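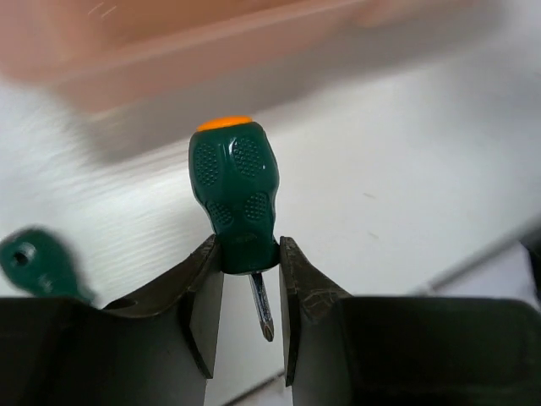

Devodstead open day, July: notes on the tool-handling cell
Forum index > Automation > Shows and site visits

brennan_line7
Went to the Devodstead open day and spent most of the afternoon at the Notton stand. They ran a single arm with a two-finger gripper and a wrist camera, working on hand screwdrivers and a plastic tool caddy on a white tabletop. Clodagh Ó Flaithearta from Notton ran the session and took questions between cycles.

The sheet at the stand gave 252 logged picks over the preparation days. It did not give a failure count. I asked for one and was told it would go in the written report.

Parallel jaws, hard fingers, no pads that I could find. The grip on the stubby driver was at the neck, under the wide part of the handle. That seems right to me. The bulb of the handle gives a positive stop if the part starts to slide down.

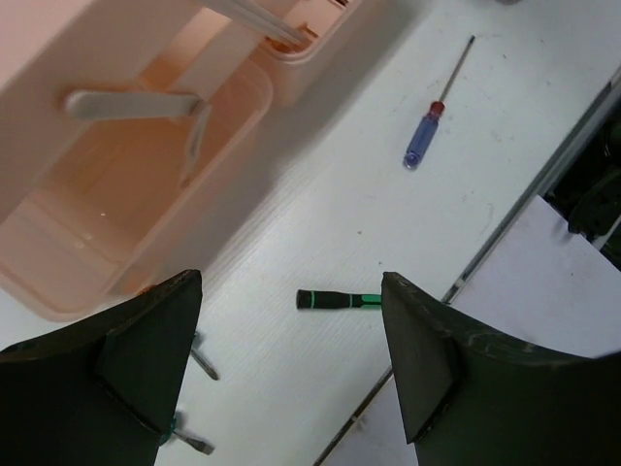

Loose drivers were the harder case. They lie at whatever angle they were left, handle diameters differ, and a translucent handle gives a depth camera very little to work with. Notton would not say which camera they use.

plodis_user
Thanks for writing it up. 252 picks without a failure count is not a number I can use. Was the layout fixed between cycles?

brennan_line7
No. Visitors were allowed to move the drivers. The caddy was moved by staff only.

torque_spec
I was at the 2 pm run and I disagree about the neck grip. On a short handle you are holding well below the heavy end, and any side contact will rotate the tool in the jaws. I would take it across the widest part with compliant fingers. We went that way on our Plodis cell and I would not go back.

brennan_line7
Compliant fingers are fine until you need the tip position to within 2 mm. With a soft grip you have to measure the tool again after every pick.

torque_spec
We do measure it again. It adds to the cycle and we accept that.

gantry_notes
Did anyone ask about reach near the tall parts? I took this on my way past. 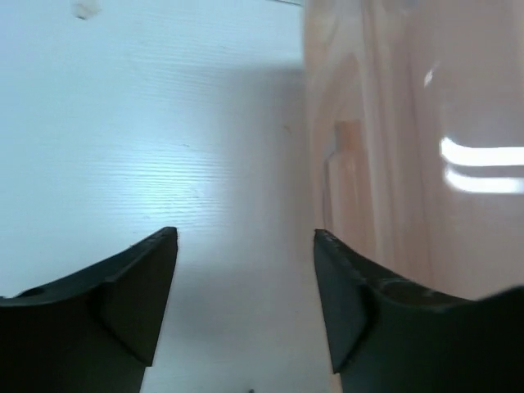
Jaws open beside the wood panel, Notton stand.

My concern there would be finger width. The fingers flare out a lot toward the base, so clearance at the tip tells you little about clearance further back. Glare off a glossy panel would worry me too.

plodis_user
Glare can be masked. Finger width is a design decision and they could trim it. Any word on handling the caddy itself, or just the drivers?

brennan_line7
Both were on the program. For the caddy I would want to see force limits — thin molded plastic flexes, and the small clips and pegs are easy to snap with a rigid finger.

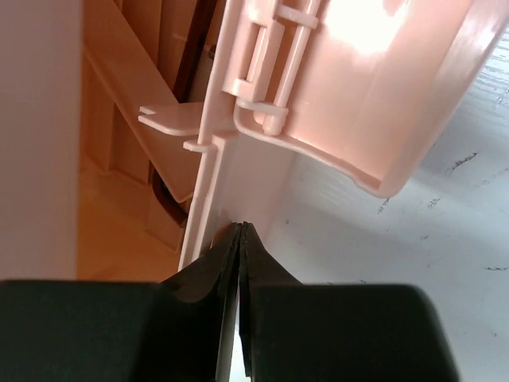 Ó Flaithearta said force is capped in software and there is no sensor in the fingers. So contact is inferred from motor current. I have used that method and it is slow to react with light parts.

torque_spec
Agreed on that point. Motor current is too coarse for a clip. Put a load cell at the wrist.

gantry_notes
Wrist load cell also picks up the cable drag. Depends how they route it.

brennan_line7
I will post the failure count when the report comes out. If anyone has the handout from the morning run, please send me page 7. Mine was missing it.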